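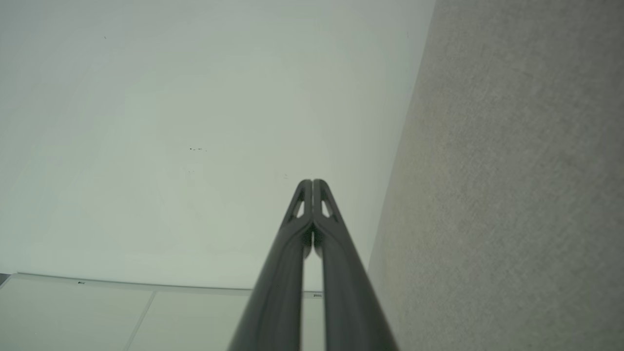

Galar fabric panel
Upholstered screen for offices, studios and shared rooms

The Galar is the plainest panel we make and the one we are asked for most often, usually by people who have tried working in a room with smooth pale walls and a smooth pale ceiling and have found that every telephone call ends up belonging to everyone. It is a flat upholstered panel, covered on both faces in a woven cloth, and it can stand between desks, go along the back of a bench or be fixed to a wall. It won't make a room silent (please be wary of anyone who says their panel will!) but it takes the hard edge off voices, and it gives you something kinder to look at than a bare surface when you lift your head from your work.

We have been making it for Jovelel for a good while now, and although the feet and the fixings have changed the panel itself has stayed much as it was. Customers who bought a pair years ago can still add a third that sits happily beside them, allowing for a bit of fading if the old ones have lived near a window.

Size and build

Width 562 mm
Thickness 33 mm
Height to order, up to 3000 mm
Covering: Karaca weave, both faces
Core: recycled fibre board in a softwood surround
Supplied with 2 feet or a wall rail, please say which when ordering

Taller panels are heavier than they look, and we do recommend the wall rail for anything that comes above head height. If your ceiling is low or slopes, measure in more than one place and send us the smallest figure. Old buildings wander a good deal from one end of a room to the other, and a panel that is a touch short can be lived with, while one that is a touch tall has to come all the way back to us.

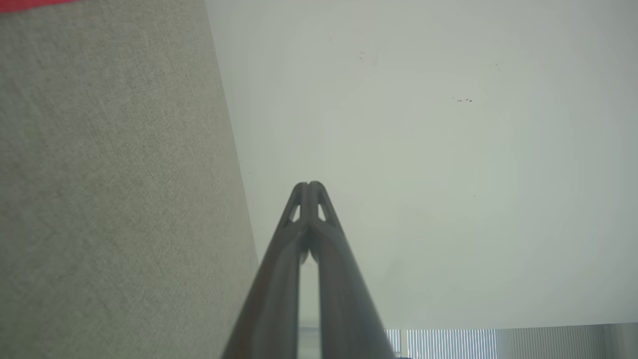
Jovelel Soft Furnishings: Screens and Panels Department

The Karaca weave is a fine, close cloth and the neutral shades are where it does its best work. From across a room you would probably call our most popular one beige, or beige-grey if you were being careful, but come nearer and there is tan in it, a little light grey and a greenish grey as well, all mixed through in small flecks. That mottling is very forgiving. It sits well beside off-white paint, including the off-whites that lean slightly green under indoor lighting, and it doesn't show every bit of fluff the way a flat colour will.

Do send for a swatch before you decide. Prop it upright where the panel will go, as cloth lying on a desk catches the light quite differently, and have a look at it in the morning and again at four in the afternoon with the lamps on. We are very happy to post several shades at once, and there is no need to send them back (a school near us has been making bookmarks out of theirs).

If you would like a different shade on each face, that can be done at no extra charge. It adds a little to the making time, and we'll ask you to mark on the order which face looks towards the door.

Fitting

The wall rail goes up first and the panel hooks down over it, so one person can manage the short sizes. Have a second pair of hands for the rest. The screws in the packet are for solid walls, and if yours are plasterboard you will want proper cavity fixings from a hardware shop. Leave a small gap at the floor for the vacuum cleaner.

Feet slide on from below and tighten with the key provided. They can be set in line with the panel where a walkway is narrow, though only if the panel is also clipped to a neighbour. Kanduvon clips join two panels edge to edge or at a corner and are sold separately in pairs.

Looking after the cloth

A soft brush attachment once a month is plenty. Work downwards with the weave and don't press hard. For marks, use a barely damp white cloth and dab from the outside of the mark towards the middle, then let it dry by itself with the window open. Please keep hairdryers and steam cleaners away from it, as heat loosens the glue behind the cloth and you may get bubbles. Drawing pins are fine in moderation; sticky tape is not, and will pull fibres out when it comes off.

Should a cover be past saving, we can re-cover the panel in our workroom for a good deal less than the price of a new one. It's worth asking even if the damage looks dreadful.

Ordering

Galar panels are made to order and delivered flat, wrapped in paper and card. Orders for May are being taken now. For help with shades, odd-shaped rooms or larger quantities, ask for Tuncay Tuncer in the department, who will want a rough sketch with the doors and windows marked on it. A pencil drawing on the back of an envelope will do very nicely.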